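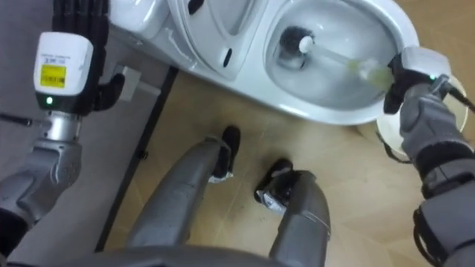
Figure 3. Brush head against the inner wall of the bowl, just above the drain water. Seat and lid raised.

4.2 Brush contact and storage between strokes

The bowl was divided for scoring purposes into four zones: the underside of the rim, the upper wall, the lower wall and the throat. The lower wall is taken to begin where the slope of the ceramic steepens towards the drain and to end at the waterline. It is the zone in which the head is placed in Figure 3, and it is also the zone where the geometry of an ordinary round head is least troublesome. The bristles can be laid against the surface with the shaft sloping up and out over the opposite side of the bowl, and moderate pressure along the handle is enough to keep them there. Under the rim the same pressure tends to push the head away from the surface, and the angle of the shaft has to be corrected at nearly every stroke.

A stroke was counted from first contact of the bristles with the ceramic to the point at which contact was lost or the direction of travel reversed. On this definition the Rarkmont series contains 443 strokes. Strokes in which the head touched only the water were excluded. Strokes crossing a zone boundary were assigned to the zone in which they ended, a convention taken over from the earlier Clegg protocol. We are aware that it inflates the count for the throat, as many strokes begin high on the wall and finish at the drain, and the throat figures should be read with this in mind.

Residue was simulated with the Gruvex test paste, applied in a thin band and left until the surface no longer marked a paper strip. After each run the bowl was rinsed with 3000 ml of water poured from a jug. The cistern flush was not used for this purpose. Flush volume varies with the age of the valve and the state of the float, and in preliminary work the difference between two flushes of the same cistern was sometimes larger than the effect of the brush.

The seat and lid were raised for all scored runs. This was not the case in the first week, when the seat was left down in order to follow what many households say they do. With the seat down the shaft came to rest on its inner edge, the head was lifted from the lower wall, and a good part of the effort went into the hinge. The seat also received paste and had to be wiped before the next run. Those runs are reported in the appendix and are not pooled with the rest.

Between strokes, and after the last of them, the brush has to go somewhere. In the household survey that preceded this work, 173 respondents gave a usable answer to the question of where the brush is kept. The largest group named an open container on the floor, usually within reach of the bowl. Closed holders such as the Puvetti type were less common than sales displays would suggest, and several respondents had removed the cover. We therefore used a plain open bin, placed on the floor in front of the toilet. The short distance matters: a head carried even a modest way across a tiled floor leaves drips, which are then walked into the rest of the room.

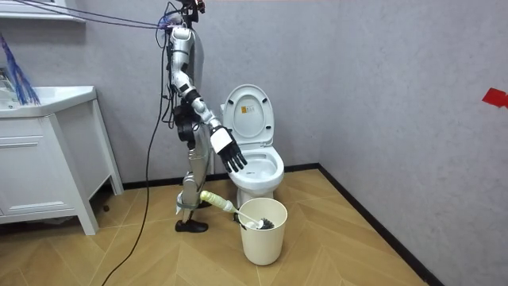

Bradley Hulme, commenting on a draft of this section, objected that an open bin flatters the results. With a wide mouth the brush can be dropped in at any angle, he wrote, and it never has to be stood upright, but it also never drains properly: the bristles lie in whatever has run off them, and the next clean starts with that liquid. He would have preferred a narrow holder with a raised grid, and he asked for the weight of the head before each run to be reported.

The point about drainage is accepted. A brush leaning diagonally across the mouth of a bin has its bristles low down on one side, and any liquid collects at the same level. In a short check carried out in November the head was weighed before and after standing in both kinds of container. The narrow holder gave the lighter head, although the difference was small beside the variation between brushes. The check covered 3 brushes only - too few for a table.

We do not accept that the bin affects the scores for the upper zones. Paste removal there depended mainly on shaft angle and on the stiffness of the outer bristles, and a wetter head made no difference that our scale could detect. For the throat the question remains open. The weights requested are given with the run sheets, and the analysis by zone follows in section 4.3.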